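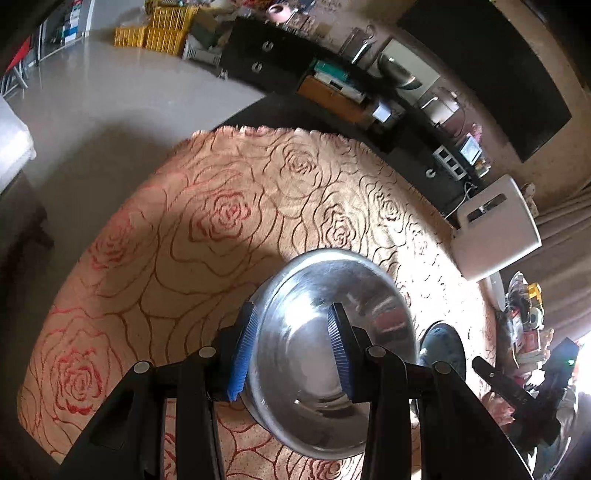
A steel bowl held by its rim between the two blue pads, one finger inside and one outside.

Hand-held gripper: questions about set-up and care

These are the questions we receive most often from people who take a pair of Tretberg hand-held grippers home. They were collected by Lilibeth Padilla and checked by Tomos Bellis at the Cisgate workshop. Last changed 5 January 2022.

How do I clean the blue pads?
Use a soft brush and water with a little dish soap. Brush along the grooves, not across them. Please do not use alcohol or kitchen spray, it makes the rubber of our pads hard after a few weeks. Let the pads dry fully before the next session.

My bowl turns when I lift it. Is the gripper broken?
Usually not. Polished steel is difficult, and a bowl held on one side of the rim wants to tilt because all its weight hangs on the other side. A small tilt is acceptable. If the rim slides between the pads, clean them first, then check that they close parallel. Put a sheet of paper between the pads, close the fingers and pull. You should feel the same resistance at the top and at the bottom.

The pads do not meet evenly. What can I do?
Loosen the screw behind the left pad half a turn, close the fingers gently and tighten again. Do the same on the right side. If there is still a gap, the finger may be bent, and then we must change it. Do not bend it back by hand — the plastic will crack later, at the worst moment.

Do the pivot pins need oil?
No. They run dry. Oil collects carpet fibres and hair, especially if you work over a shaggy rug. Wipe the links with a dry cloth and pull out any fibres with tweezers. Su-bin Na at the workshop prefers a wooden toothpick, and this works also.

When should the pads be changed?
After 16 hours of use, or earlier if the grooves are worn flat. The spare pads are order number 2408. Always change both pads of one gripper together.

One finger moves slower than the other. Why?
Open the gripper completely and look at the links on both sides. Most times we find a thread or a crumb beside a pin. If the links are clean and the finger is still slow, write to Amado Sarmiento and do not open the body yourself. The spring inside is under tension.

Where do I send a gripper for repair?
To the Cisgate workshop, in its own box, with form 1551 filled in. Please send the left and the right one together, also when only one has a fault, as we adjust them as a pair. Repair takes nine working days. Precious Mercado answers questions about the post and lends a replacement pair if there is one on the shelf.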